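Dornorcombe Folding Set – README

Hi, and thanks for downloading! I look after this set of garment-handling episodes, recorded with hand-held grippers at our Vorkside hall. Svenja Wallner wrote the loader and I wrote this file, so blame me for the typos.

Release 2 has 229 episodes, each with wrist video, gripper width and a one-line task label. The February release had 50 and a different label format – please don't mix the two. 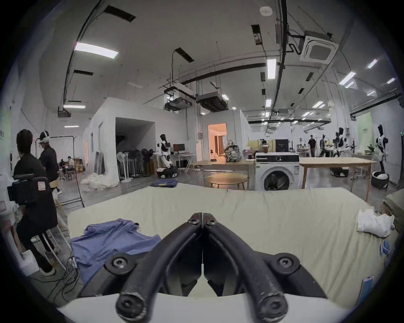
Wrist view at the cloth-covered table, fingers closed, blue shirt on the left.

What's in the folders

"train" and "holdout" are split by garment, so a shirt you see in one never turns up in the other. Every episode folder has a video, a CSV at 20 rows per second and a text file with the label. Widths go from 0 to 100, where 0 is fully closed. 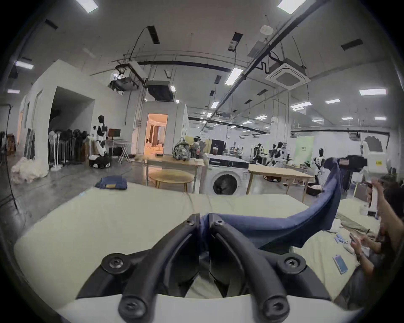
Labels are where I spent most of my evenings. I went with one label per grasp, and a grasp starts when the fingers close on fabric and ends when they let go. That gets messy with long pieces, like the navy cloth pinched in the fingertips here while a good stretch of it slants up off the table to the right. We file those under "lift_partial" (Svenja wanted two labels, I was lazy, sorry Svenja!).

Known problems

The Leitner folder has no width data before episode 20. The Nendberg split is still being checked – use it for browsing, please, and keep it out of training for now.

Last edited 2018-08-19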